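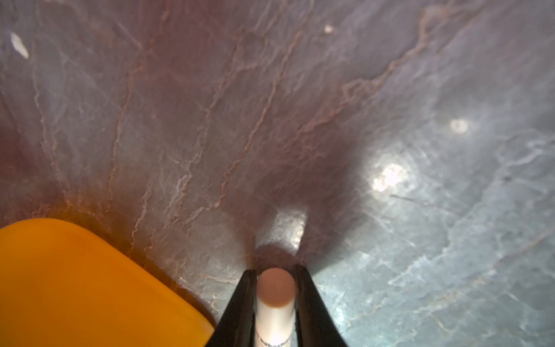

Tukdale Public Library Restoration
Progress report to the Janjua Fund, January 2026
Prepared by Consuelo Valderrama, project manager

Summary

Work on the main reading room and the entrance hall is on schedule. The roof repairs were finished before the cold weather set in, and the building has stayed open to the public on the lower floor. We are over budget on plaster and under budget on windows. We are asking the Fund to approve one change, described under Budget.

Work completed

The slate on the north slope of the roof was replaced and the gutters were relined. Two leaks over the periodicals room were traced to failed flashing at the chimney, which has been rebuilt.

Of the 39 sash windows in the original building, 21 have been taken out, repaired and put back. The rest are in better shape than the survey suggested and most need only new cords and paint. Larness, the window contractor, has lowered its price for the second phase to reflect this.

The stone in the entrance hall was cleaned with a neutral cleaner and soft pads. No acid products were used. The test patch by the coat room was checked after a month and showed no dulling, so the same method was used throughout the hall.

Collections

We moved 3,752 volumes from the upper stacks to storage at the Trelleo building. Each box has a number and a shelf list, and requests are filled by van twice a week. Readers have complained about the wait for local history titles, so we brought the town directories and the newspaper indexes back to the lower floor.

Delays and problems

The plaster ceiling in the reading room was in worse condition than expected. Once the old paint came off, the lath had pulled away from the joists along the east wall. Yhon Ticona, the site supervisor, stopped work there for six days while the engineer looked at it. The section has been propped and will be redone in lime plaster.

The elevator permit is still with the county. We have answered both sets of questions and are waiting on a date for inspection. Until it comes through, the upper floor can't reopen.

Budget

The plaster repair can be covered in full by the savings on windows. We ask the Fund to approve moving that money between the two lines. The total grant amount would not change.

Next steps

Ceiling repairs come first, followed by wiring and lighting in the reading room. Painting will start after the plaster has cured. We expect to return the books in June, if the elevator is approved by then. The next report will include the final window costs and a revised opening plan for the upper floor.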